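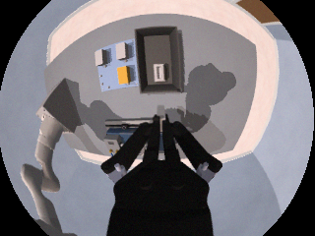

Rohani Goh thinks I've been killing the starter by feeding it straight out of the fridge, and that the flour has nothing to do with it. She wrote as much in the margin of my last entry, in green ink, and added that her own one gets an hour on the worktop before anyone goes near it with a spoon. Fair enough! I'd still like to see what the flour does, so I'm going on with both jars and we'll argue later.

Notebook, November, started 7.15 in the morning with tea.

Where we are: two jars, same parent, split last time I wrote in here. Jar A is on the strong white we've always bought. Jar B is on the wholemeal rye from Lau, the mill shop past the station (dear, but it smells wonderful when you open the bag). Both kept on the shelf over the bread oven, both fed equal weights of flour and water. I put rubber bands round the glass at feeding so I can see the rise without having to trust my memory, which is not to be trusted.

Jar A had crept up a little by the time I came in and smelled sharp, like nail varnish remover, with a thin grey liquid on top. Poured that off. Jar B had gone right up past its band and then slumped, with a tide mark all down the inside. So B is hungry and quick, and A is sulking. I fed both and moved the bands.
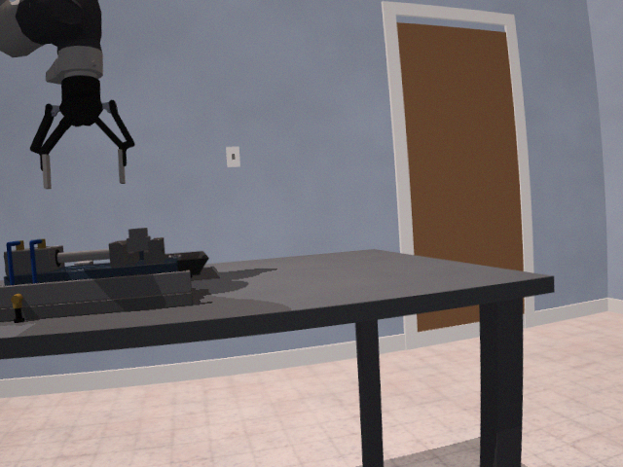 Wulan Nair
Bread and ferments, test kitchen

Second half, written standing up with flour on the page, sorry.

Made a small test dough from each jar at mid-morning. Water went in at 30 degrees, which I checked with the probe this time instead of my wrist. A was slack and slow and I nearly gave up on it. B came together in no time and was sticky as anything – rye does that – and I had to scrape half of it off my fingers with the back of a knife. Same salt in each. No oil. I left them under damp tea towels and went off to do the ordering.

Rizal folded them for me while I was on the phone, but he can't remember whether he gave A one fold or two. I've put a question mark in the table. Rizal, if you're reading this, please write it down next time, there's a pencil on a string and everything.

Baked both in the small tins after lunch. Loaf A came out pale with a tight crumb and a split down one side, quite sour, not unpleasant toasted. Loaf B had a much better crust and a lovely malty smell, and then I cut it too early and gummed up the bread knife. 47 minutes was too long for A and I'd say just right for B. Odette ate the end of B with far too much butter and wants it on the soup menu, but she says that about most bread.

To do: let A sit out for an hour before its next feed, the way Rohani does hers, and leave B exactly as it is. Ask at Lau whether the rye is from the same batch as last month's, as the bag looks different. Buy more rubber bands. The jar lids need a proper scrub, B's especially, it's practically glued on.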